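Govham tableware maker Illés to open second workshop in Eltville

Move will bring glazing and packing under one roof and add 41 places on the town's evening pottery courses

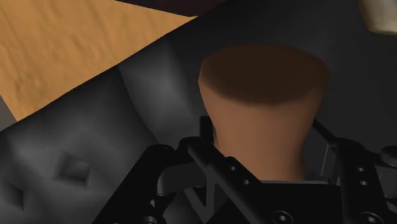
Neusa Bastos

GOVHAM – Illés, the maker of everyday cups, bowls and serving dishes, will open a second workshop in Eltville in August, the company said today. The site is a former seed warehouse on the canal side of town and will take over all glazing, firing and packing. Throwing and mold work will stay in Govham.

The company has leased the building for seven years. It has two loading doors and enough power for four electric kilns, which are being installed now. Until this year Illés fired at Govham and sent finished pieces to a rented store across town for packing. Breakage on that short trip was a steady cost.

"We were wrapping everything twice," said Birthe Eyvindsson, managing director of Illés. "Once to get it to the store and once to get it to the customer. Eltville lets us stop doing that."

The new workshop will start with the Tralham range, the company's line of unglazed-outside cups and small vases. Tralham was first sold through restaurants and has been in shops for two seasons. Two new sizes will be added in the fall, along with a lidded jar. Prices for existing pieces will not change this year.
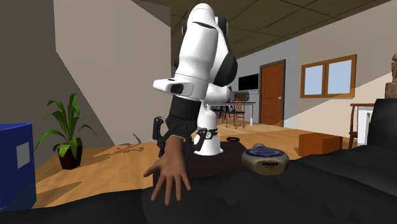
Illés expects to ship around 410 crates a month from Eltville once all the kilns are running. Orders placed before the move will go out from Govham as usual, and trade customers do not need to update their account details. Collections by appointment will move to the new address, with the gate open from 8 a.m.

Saturnino Toledo, who has run the Govham kilns, will manage the site. Sumathi Mathew takes over as head of glazing. Staff who now work in packing have all been offered the same jobs at Eltville, and a company van will run between the two towns morning and evening.

The evening courses will be held in a separate room on the ground floor. Manikandan Achari will teach beginners, with a glazing class to follow – dates will be posted when the room has passed its fire inspection. Course fees include clay and one firing.

Seconds will be sold at Eltville on the first weekend of each month. The Govham shop keeps its present hours.

Trade and press inquiries: Illés office, Govham.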